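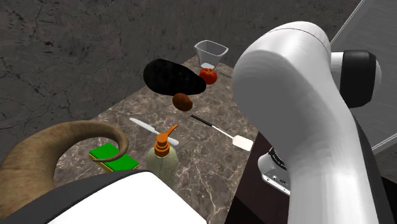
STARKSTEAD ALLOTMENT AND DRAINAGE ASSOCIATION

Minutes of the General Meeting held on 23/05/2023 in the lower room, Steltside Hall

Present: Á. Vass (chair), P. Chauhan (secretary), J. Orrell, M. Tebbit, R. Lindqvist, S. Amphlett, D. Pryce. Two plot holders attended as observers.

Apologies: H. Garside, T. Mulcahy.

The meeting opened at 7.05 pm.

1. Minutes of the previous meeting

The minutes were taken as read. One correction: under item 6 the culvert referred to is the east culvert. The secretary amended the master copy and the chair signed it.

2. Matters arising

2.1 Gate key. The spare key for the Wollo Lane gate has been returned and is held by the secretary. A second spare is not required.

2.2 Standpipe at plot 59. The washer has been replaced. J. Orrell reported that the pipe still drips when the neighbouring tap is in use. He believes the fault lies in the shared riser. To be inspected with the other standpipes under item 4.

2.3 Letter to the parish. Sent. An acknowledgement has been received but no reply to the points raised on verge parking. Carried forward.

3. Main drain, north boundary

3.1 R. Lindqvist presented the levels taken along the north ditch. The fall is adequate from the road end as far as the footbridge. Beyond the footbridge the bed has silted up and the water stands after rain. The lowest plots on that side were too wet to dig until well into spring.

3.2 Two options were put to the meeting. Option A was to clear the ditch by hand to its original bed and reset the banks where they have slumped. Option B was to lay perforated pipe in gravel from the footbridge to the outfall and backfill.

3.3 M. Tebbit asked whether pipe would silt in the same way. R. Lindqvist replied that it would do so more slowly if wrapped, but that rodding points would be needed and the outfall would still have to be kept clear. S. Amphlett noted that a piped ditch could not take water from the field above in a heavy storm, whereas an open one could.

3.4 D. Pryce asked about consent. The secretary stated that the ditch is an ordinary watercourse for consent purposes and that piping any length of it would need an application. Clearing silt would not, in her understanding, but she would confirm this in writing before any work began.

3.5 Resolved: that Option A be adopted, the work to be done in November after the main crops are lifted. Proposed S. Amphlett, seconded M. Tebbit. Carried, with one abstention.

3.6 A sum of up to £2000 was set aside for hire of a small excavator for the section below the footbridge, disposal of spoil and replacement of the outfall grating. Any unspent balance returns to general funds.

3.7 Spoil is not to be heaped on the plot side of the ditch. Plot holders wanting silt for their beds should tell R. Lindqvist which plot and how many barrows. It will be left on the central track for collection.

Action: R. Lindqvist to obtain hire quotations. Secretary to confirm the consent position.

4. Water supply

4.1 The meter reading was higher than for the same period last year. The chair did not think this could be put down to dry weather alone and asked that a leak be ruled out first.

4.2 Agreed that the supply be shut at the stopcock overnight and the meter read before and after reopening, all standpipes being closed. Notice to go on the board 3 days in advance.

4.3 Hoses. The rule remains that hoses may be used to fill butts and tanks but must not be left running unattended. M. Tebbit reported two breaches near the polytunnels. No names were recorded. The rule will be reprinted on the rent notice.

4.4 Dip tanks. The tank beside the compost bays has a split seam. Repair with sealant was tried last year and did not hold. Agreed to replace it with a galvanised tank of the same capacity if one can be had second-hand.

Action: J. Orrell, stopcock test and standpipe inspection. D. Pryce, tank.

5. Tenancies

5.1 The secretary reported 5 vacant plots, of which one is unlettable in its present state owing to bramble and buried glass. Offers have gone to the first names on the waiting list.

5.2 Half plots. A request to split a full plot between two applicants was approved, on condition that the dividing path is at least two feet wide and that both parties sign separate agreements.

5.3 Uncultivated plots. Letters had been sent after the spring inspection. Two tenants have since started work. One has not replied and will receive a second letter. The chair asked that illness be allowed for before any notice to quit is considered.

6. Bonfires

A complaint had been received from a resident of the terrace about smoke in the early evening. The existing rule permits fires from November to the end of February only. The complaint concerned a fire lit outside that period. The tenant has been spoken to. No change to the rule was proposed.

7. Any other business

7.1 S. Amphlett asked for the strimmer to be serviced. Agreed.

7.2 One observer asked whether bees could be kept on the site. The chair said the tenancy agreement is silent on the point and that it should be put on the next agenda with details of the proposed position and insurance.

7.3 The noticeboard hinge is broken. D. Pryce to mend.

The meeting closed at 8.40 pm. The date of the next meeting will be posted on the board.

Signed as a correct record: Ákos Vass, chair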